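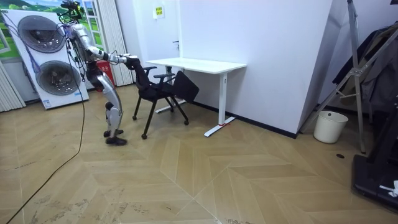

A black office chair and a white desk at the Poncombe reading rooms, where chairs are now to be pushed in.

Poncombe's long argument about where a chair should be when there is no one sitting on it has been settled, at least until May, by a sheet of paper.

The paper is the new desk rule for the reading rooms on Mthembu Road. It runs to 11 lines, four of which concern chairs. Users are asked to push the chair in when they leave, to leave the armrests alone, to keep the backrest upright, and not to take a chair from one room to another "on the grounds that it is nicer".

The last of these is understood to be aimed at the whole membership.

The rooms opened two years ago above the old Clilico shop and have 212 members, who share a good deal less furniture than that. Complaints have mostly been about heating and somebody's soup. Since the winter, though, the suggestions book has been given over almost entirely to chairs, with one entry continuing up the margin and on to the inside cover.

Brândușa Ciobanu, who manages the rooms and wrote the rule, said she had tried a friendly notice first.

"It said please be kind and think of the next person," she said. "Somebody corrected the punctuation and left the chair in the doorway."

The trouble, as she tells it, is that an office chair on casters doesn't stay where it is put. It drifts. A chair left a little way out from the desk at ten in the morning is halfway to the door by lunch, each person having nudged it with a hip on the way past. By closing it has to be fetched.

There is also the matter of the floor. The wooden boards were sanded and sealed before the rooms opened, roughly 200 hours of work by Ms Ciobanu's reckoning, and she would like them to last. Replacement soft casters have been priced. The price has been looked at and put back in the drawer.

Not everyone is won over. Valdemar Ketilsson, a member since the first week and the author of several of the longer entries in the book, thinks the rule has the thing backwards.

"If you push the chair right in, the arms knock against the desk," he said. "Do that every day and you've ruined a desk to save a bit of floor. I've put this in writing."

He has, on three separate dates. He would prefer chairs to be left a hand's width out and turned slightly to one side, so that a person can sit down without dragging anything. Asked whose hand, he said an ordinary one.

Ms Ciobanu has promised to look at the desks again in the spring and to measure any marks. In the meantime a sample of edging strip has been ordered from Rarnudholm, a supplier of office fittings, which makes it in white and in a second shade of white. Members will be invited to say which they prefer, and a fresh suggestions book has been bought.

The rule takes effect at the start of next month. Copies are at the front desk, and the rooms are open from 8am until 9pm. The soup question has been held over.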